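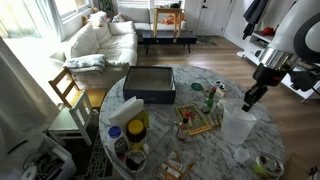
Re: Ear wires keep going soft
9 July 2020

On the Jesside list, a member wrote:
> I've made a dozen pairs of drops from the Hudum sterling wire and the
> hooks bend open as soon as anyone wears them. I'm using 22 gauge. Do I
> need to go thicker, or am I doing something wrong? Also wondering how
> you all finish the ends so they don't scratch.

Stay with a thinner wire if you can, because 20 gauge is a squeeze for a lot of ears! I'd go to 21 and harden it properly. Hudum sells theirs dead soft unless you tick the half-hard box on the order form, and I missed that box for most of June, so check your packet first.

Shape the hook, then tap the curve with a nylon or rawhide mallet on a steel block. Flip it and tap again. You'll feel it start to spring back in your fingers – it's such a satisfying moment. If you like the flattened look, a few light blows with a polished steel hammer on the front of the bend will stiffen it even more, but go easy or it gets brittle.

For the ends I use a cup burr in a pin vise, a few twists each, then wet and dry paper: 400 first, then 500. Run the tip along the inside of your wrist and if you feel anything at all, keep going.

I got my burr from Innes, and it's still cutting beautifully after 286 pairs (yes, I keep a tally in my order book). The Gudanix one is a nicer colour and that's the best I can say for it.

Would love to see the drops when they're done. Are you doing stones or plain silver?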